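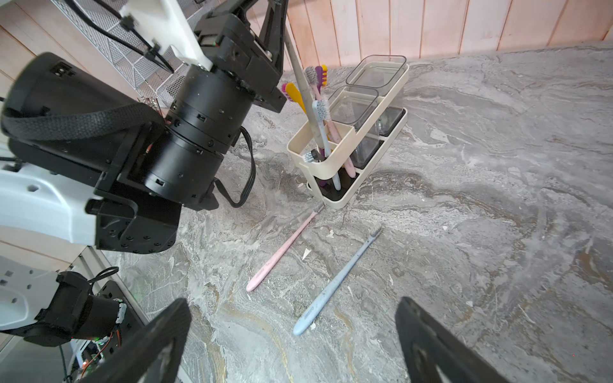 5. Teaching the toothbrush task

The toothbrush task is the second practice task of the Claletti two-arm kit, and it should be tried only after the block task in section 4 runs without stops. A toothbrush is thin and it rolls easily, so the position of the fingers matters more than the speed of the arm. In the wrist view, both black fingertips should be visible at the lower edge, with the handle of the brush you want to pick between them, as with the pale blue brush. If you see only one finger, go back to section 3 and adjust the wrist camera before you continue.

Before you start

Both arms must be bolted to the mounting rail and calibrated. The task file is number 838 in the task list. If your list ends before this number, install the Ovwood update first.

CAUTION: Keep your hands and loose sleeves out of the work cell whenever the motors are on. The arms can move suddenly when a task file is loaded.

5.1 Preparing the work cell

1. Switch the motors off at the power box.
2. Put the toothbrush holder near the back of the floor, where both grippers can reach it.
3. Lay the brushes in front of the holder. They do not need to be straight, but the heads should not overlap.
4. Check that the gripper cables can move freely. A cable under the forearm will pull the wrist to one side.
5. Switch the motors on and wait for the ready tone.

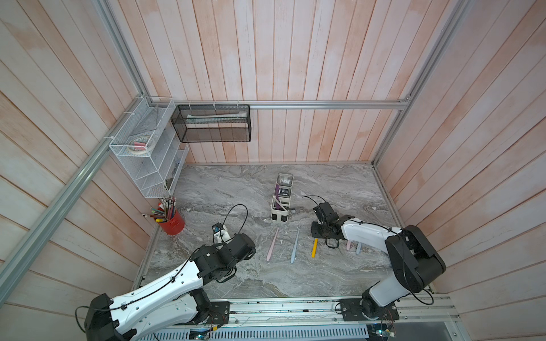 Figure 5-2. Both arms on the mounting rail, with toothbrushes lying in front of the holder.

Other objects may stay in the cell if they stand outside the path of the arms. In Figure 5-2 the red pen holder is at the left, below the white organizer.

5.2 Recording

6. Open task 838 and press Record.
7. Guide one gripper down over a handle, close it slowly, and lift the brush straight up.
8. Turn the wrist until the handle points down, then lower it into a free place in the holder.
9. Open the fingers fully before you move the arm away — otherwise the brush may come out again.
10. Press Save. Repeat with a different brush.

Note: Brushes of different colors give better results than brushes which are all the same. Change their places between recordings.

If the screen shows error 3432, the gripper was closed too hard. Lower the grip force by one level and record again.

Text of this section: Celeste Marinho. Revised 2018-01-03.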